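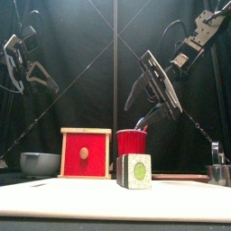 Grants > Field Projects > Wieczorek Fund > Progress Reports

Petrel burrow scent study, Zorkevberg colony: interim report

20th May
By the Noratari field team

The fund asked for a plain account of where the money has gone and what it has bought so far. The short version is that the fieldwork is on schedule and the main claim is still unproven.

Our proposal said that storm petrels find their own burrows at night by smell. It's a popular idea, and we would like it to be true. We are less sure of it than we were when we applied.

We now have 2459 night entries logged from the tagged burrows on the north slope. Birds whose entrance soil was swapped with a neighbor's did hesitate longer before going in. But so did birds whose soil was dug up and put straight back. Anyone reading only the first half of that result would call it a success. To us it looks like petrels don't care for digging, whatever the dirt smells like.

Five of the entry loggers failed in heavy rain. Pestier replaced them under warranty, though the new ones have the same seal as the old ones and we don't expect much from them. We have dropped two burrows from the study after rats got in. The landowner's trapping is said to be working. We have seen no figures that show it.

The preen oil samples are in the freezer and have not been run. The lab fee went up after the budget was approved, and we would prefer to send one full batch than pay twice. Please don't read anything into the early oil results quoted in the Noratari newsletter – those came from four birds, all caught on the same night.

Spending is within the grant except for boat hire, where we are over. The crossing was canceled for wind more often than we had planned for, and the operator charges either way. We have moved money from the travel line to cover it.

Between now and the end of July we will repeat the soil swap using a scoop that leaves the tunnel mouth alone. If the hesitation goes away, the smell claim is in trouble and our final report will say so. We are not asking for an extension at this stage.

Related items
Zorkevberg colony: landing permits and access
Wieczorek Fund: reporting rules for small grants
Rat trapping on the north slope
Noratari newsletter: spring issue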